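Home Robotics > How-To > Can It Do Chores Yet?

How to Test a Home Robot on One Drawer

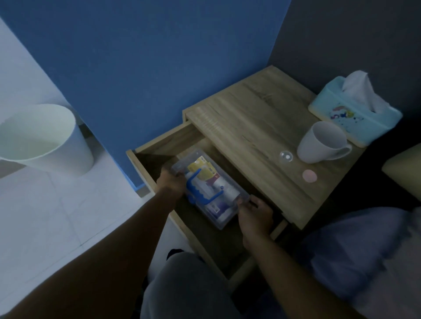
Two hands on a clear container in an open bedside drawer.

17 June 2021

I get asked all the time whether a robot can tidy a bedroom yet, and my answer is always the same — try it on one drawer and see! We ran this with the Bilard arm last August, and it's a lovely, humbling way to spend an afternoon.

Start by doing the chore yourself, slowly. Pull the drawer all the way open, take the container by opposite ends and lift it straight up. Your hands sort out the angle without asking you. A machine has to plan it, and clear plastic is hard on depth cameras, so stick some paper tape along the rim for the first tries.

Next, pack the container the way you really would, with bottles and boxes snug together, and run 20 lifts. Write down every slip, even the small ones. Ours managed 17, which I was thrilled with, until we asked it to put the container back (oh dear).

Leave the mug on the tabletop for the last round, please, and keep a hand near the stop button.

17 comments | 40 shares

Filed under: Robots at Home, Beginner Projects

We use cookies to remember your settings. Accept | Manage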